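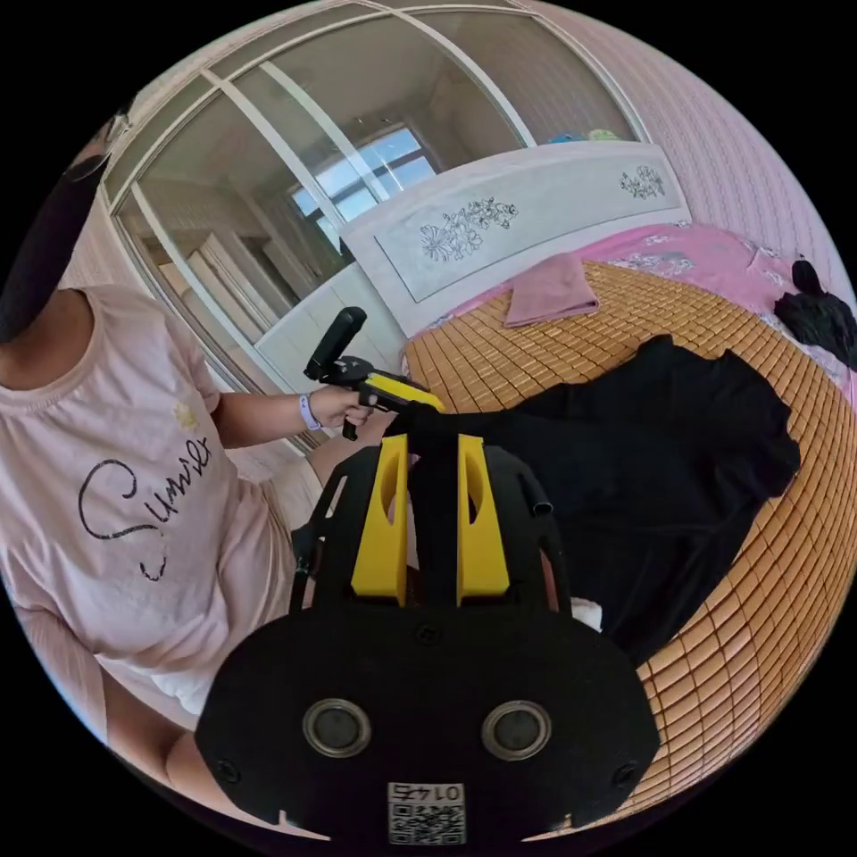
Cotton is the fiber most people think of when they hear the word "natural," and it is the one our group knew best before we started. The other half of the clothing market is made of polyester, nylon and acrylic, all of which are plastics. Our report looks at what happens when these fabrics are washed. Most people do not look at the label in a T-shirt before they buy it. A pale pink one with a big cursive word across the front could be all cotton, all polyester or a blend, and the color and the print do not tell you which. The difference matters once the shirt goes into the machine, where synthetic fabric gives off tiny plastic fibers that leave with the water.

Fibers in the Wash: Microplastic Shedding from Everyday Clothes
Si-woo Noh, Farzana Marwat, Kai Ehlers
Project advisor: Henrike Rothe
Submitted 4/28/23

1. Background

A microplastic is a piece of plastic smaller than 5 millimeters. Some are made small on purpose, and others break off from larger things. Fibers from clothing belong to the second group. They are usually much thinner than a hair, and many are too short to see without a microscope.

When clothes are washed, the fabric rubs against itself, against other clothes and against the drum. Loose fibers are pulled out and short ones break off. The water then goes down the drain to a treatment plant. Treatment plants catch a large share of the fibers, but the ones they catch end up in the sludge, and in many places sludge is spread on fields. So a fiber that does not reach the river may still reach the soil.

Cotton sheds too. Cotton fibers are cellulose and break down much faster than polyester, although dyes and finishes can slow this down. We counted cotton fibers in the same way as the others so that the comparison would be fair.

2. Our Questions

Does a fleece shed more than a smooth polyester shirt of the same weight?
Does a new item shed more than one that has been washed many times?
Does a colder, shorter cycle make a difference?

3. Method

We used the top-loading machine in the Hindville lab building. Before every test we ran it empty once to rinse out fibers from the load before. Each item was washed alone with no detergent. Detergent foams in the filter and makes counting very slow, which we found out in February and lost a week to.

The drain hose was led into a clean bucket. We stirred the bucket, took a sample and poured it through a paper filter. The filter was dried under a cover and looked at under the microscope on a printed grid. Two of us counted each filter separately and we used the average. If the two counts were far apart, we both counted again.

In total we prepared 16 filters. We also left an open filter on the bench during each session as a blank, to see how many fibers were falling out of the air and off our own sleeves. The blank count was subtracted from the sample count. After the first session we wore cotton lab coats, and the blanks went down.
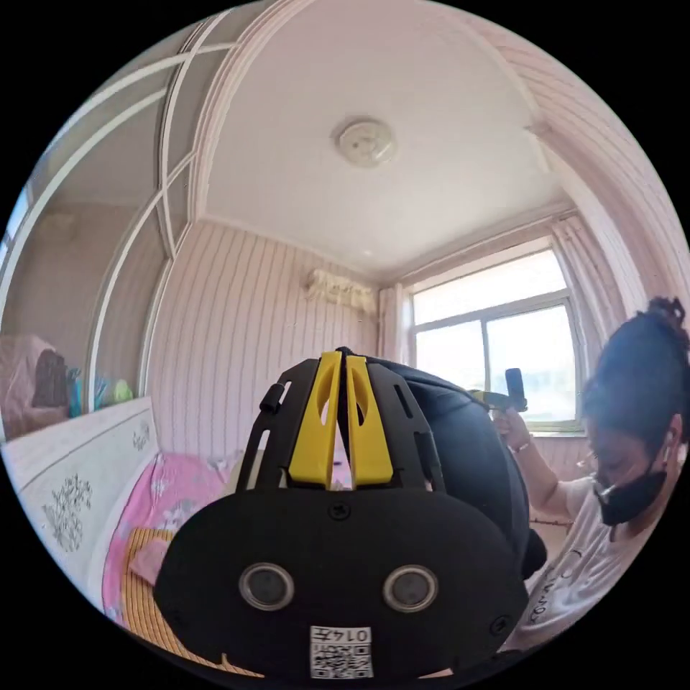

Figure 2. Hand-held gripper, black with yellow fingers, label 0147.

4. Results

The highest count came from the new fleece jacket on a warm, normal cycle, with 3813 fibers in the sample. The same jacket on its fifth wash gave 756. We expected a drop but not one that large.

The smooth polyester shirt was much lower. Its first wash gave 188 fibers, and the later washes were close enough to each other that we cannot say there was a trend. The blend fell between the shirt and the fleece.

Cold, short cycles gave lower counts for every item we tried. We changed temperature and time together, so we cannot say which one was responsible. This was a mistake in our planning – Henrike Rothe pointed it out when we showed her the first table, and by then there was no machine time left.

5. Problems and Limits

We had one machine and a small number of items, and nothing was repeated more than twice. Front loaders use less water and move clothes in a different way, so our numbers may not apply to them.

Telling cotton from polyester under the microscope takes practice. Cotton looks flat and twisted, like a ribbon, and polyester looks like a smooth rod. Dark fibers were easy to see against the paper. Clear and white ones were not, and we think we missed some of them.

6. What Could Be Done

Washing less often, in full loads and in cold water, costs nothing. Filters that fit on the drain hose are sold, but they have to be cleaned, and the lint should go in the trash and not be rinsed down the sink. Fabric makers could also wash and filter new fleece before it is sold, given how much came off ours the first time.

Hefin Watkins has agreed to let next year's group use the front loader in the other building. The grid sheets, the count tables and the unused filters are in the labeled box on the lower shelf.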